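Rundach two-arm recording station

The Rundach is a bench-top station for recording examples of handling tasks, sold by Grarix for labs and small teams training their own control models. It comes with two arms, a pair of leader handles for the operator, a fixed overhead camera and the Kassa recording software. An operator works the handles, the arms follow, and joint positions and video are saved together as one example. 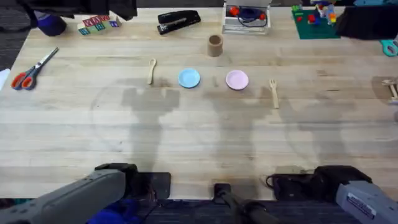 Place-setting task with spoon, two plates and fork in a row. Both grippers at the near edge.

Each task in Kassa has a written instruction, a start layout and an end layout. Operators can mark an example as good, failed or recovered, and add a note. Failed examples are kept unless you delete them. Storage for 901 examples is included on the supplied drive, and files export to the Posico format or as plain video with a table of joint values.

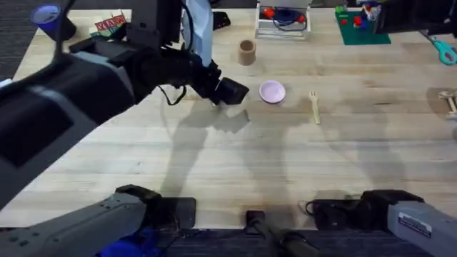 Layouts should be varied between examples, and Kassa will prompt for a change after every 3 recordings if you switch this on. Move the items you are working with and also the ones you are not. The cardboard tube and pink plate near the middle of the table, and the green mat with toy blocks towards the back, are typical of what a model will have to deal with on an ordinary bench. Shadows from the arms can be left in.

Set-up takes almost 210 minutes the first time, including calibration. The power lead is 279 cm long. A table with a straight front edge is needed for the clamps.

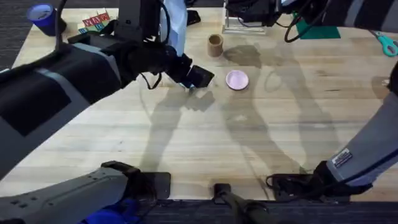 Left gripper hovering empty above the table beside the small pink dish.

Supplied with: two arms, two grippers, leader handles, camera and bracket, clamps, drive, printed guide. Table not included.

Questions about task design go to Yeshi Lencho. For orders and spare gripper fingers, contact Ruairi Aitken.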